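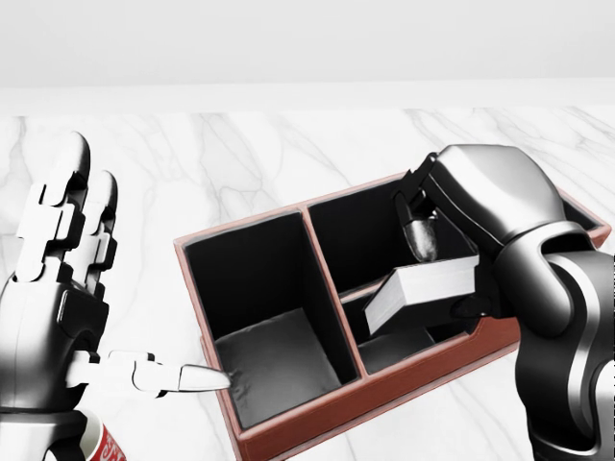 阅读时间:4 分钟

分类:运维 > 打印与队列 > 已关闭工单
03/6/6 提交人:Ruby-Lee Pomare

工单 117:Prindine 打印队列在批量作业后停止响应

现象

财务组提交月结报表后,Prindine 队列进入“暂停”状态,后续作业全部堆积。管理界面可以打开,点击“恢复”后状态短暂变为“就绪”,随即回到“暂停”。单页测试作业同样无法输出。打印机面板无报错,纸盒和墨粉正常。

环境

打印服务器:Harju,二楼机房
队列软件:Prindine,去年 11 月升级后未再改动
受影响队列:Cetima(报表专用)
未受影响队列:Huma(日常文档)

两个队列共用同一台服务器和同一个假脱机分区,驱动不同。Cetima 用 PostScript,Huma 用 PCL。

处理记录

1. 重启 Prindine 服务。队列恢复,输出两个作业后再次暂停。

2. 检查假脱机分区,剩余空间充足,inode 正常。排除磁盘写满。

3. 直接向打印机 9100 端口发送纯文本文件,正常出纸。网络链路和打印机端口没有问题。 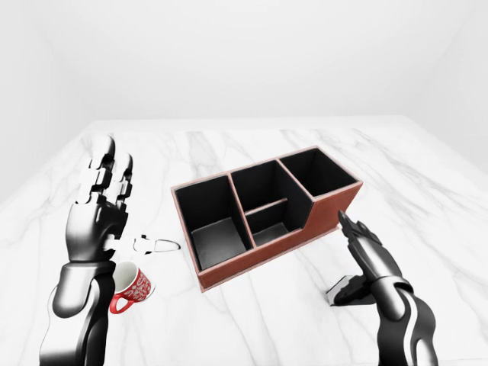
4. 打开调试日志,重新提交积压作业。日志在每次暂停前都有同一条记录:

filter exit status 44, job held, queue stopped

手册中没有 44 的说明。Daithí Nic Giolla 查了过滤脚本源码,该值由脚本自行返回,含义是“等待子进程超时”。超时上限写死为 60 秒。

5. 取出首个失败作业,在命令行手工运行过滤脚本。转换耗时超过上限,脚本返回 44。把上限临时注释掉再跑,转换正常结束,生成的 PostScript 文件能打开,页数与原报表一致。

6. 对比上月同名报表。上月文件内嵌字体为子集,本月为完整中文字体,每页重复嵌入一次,文件体积因此大得多。财务组确认月初更换过报表模板,未通知运维。

原因

新模板每页嵌入完整字体,过滤脚本转换超时。脚本返回非零值后,Prindine 按默认策略停止整个队列,没有只挂起出错的作业,所以后面的小作业也被堵住。第 1 步重启后能出两个作业,是因为排在前面的恰好是旧模板生成的文件。
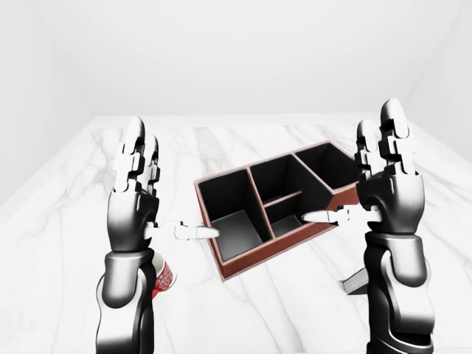 修改内容

a. 过滤脚本的超时上限改为从配置文件读取,Cetima 队列设为原值的五倍,Huma 队列不变。

b. Cetima 的错误策略由 stop-queue 改为 hold-job。配置改完必须完整重启服务,只发 HUP 信号不会重新读取这一项。

c. 请财务组在模板中勾选“仅嵌入所用字符”。已改,重新导出的报表在原上限内即可转换完。

d. 原脚本备份在 Harju 的 /var/backup/filter.old,保留到下次月结之后。

验证

积压作业按原顺序放行,全部输出。另用一份故意损坏的 PostScript 文件测试,该作业被挂起,后续作业照常打印。Huma 队列在重启期间中断过一次,已提前通知。

遗留问题

调试日志目前仍为开启状态,文件增长较快,下周关闭。返回值 44 应写入内部手册,由 Daithí Nic Giolla 补充。其余三台分部服务器使用同一版过滤脚本,超时值同样写死,另开工单处理。

补充(Daithí Nic Giolla):查分部服务器时注意,旧版脚本里超时写了两处,一处在主循环,一处在清理函数里。只改前一处的话,大作业仍会在收尾时被杀掉,日志里看到的返回值是 137,容易误判为内存不足。

状态:已解决
优先级:高

相关工单
Huma 队列横向页面被裁切
Harju 重启后假脱机目录权限丢失
Cetima 双面打印设置不生效
Prindine 管理界面登录超时
报表模板变更通知流程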